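Frequently Asked Questions — Katthorpe Card Club

How can I join the monthly card swap?
Write to us through the contact form before the last Tuesday of the month. In the message please put your name, your country and if you prefer clean cards or cards with many layers. We answer every message, but sometimes it takes 3 days.

How many cards must I send?
You send 5 cards in one envelope, and you receive 5 cards back from different members. They don't need to be all the same design. Please put your name in pencil on the back of each one.

I am a beginner. Is it a problem?
Not at all. Many of our members sent to us the first card they ever made. If you want something easy to start, download the Vachon sketch from the Templates page. It uses only one stamp, one strip of patterned paper and a plain base.

Which size is accepted?
Folded cards of 4 by 5 inches. Bigger cards don't fit in our return envelopes, so we must send them back to you.

Can I use dies and stamps from any company?
Yes. The Plurov set which we use in the tutorials is only a suggestion, and old stamps from your drawer are welcome. For the September swap there is one special rule: the design must have a flower or a leaf somewhere.

My ink is smearing on the glossy paper. What can I do?
Glossy paper does not drink the ink, so a normal dye ink stays wet on the top. Use a solvent ink, or heat it gently from the back side with the heat tool. Don't touch it for a few minutes, even when it looks dry.

What is the Orkuvov giveaway?
It is our small prize drawing for members who joined 3 swaps or more. The winner gets a box of paper, ribbon and die cuts. You don't have to register — your name goes in automatically after the third swap.

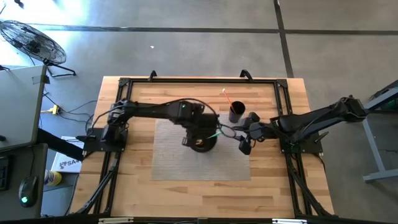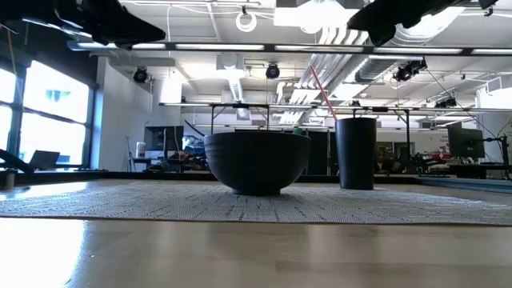 I won a prize. How do I claim it?
Send us your full mailing address with the form on the Winners page. If we don't hear from you in 4 weeks, we draw another name.

Do you ship outside the United States?
Yes, to most countries. Customs fees, if there are any, are paid by the person who receives the package.

Where should I mail my cards?
Katthorpe Card Club, P.O. Box 1853. The full address with the zip code is in your confirmation email. Please don't use staples on the envelope, they damage the cards.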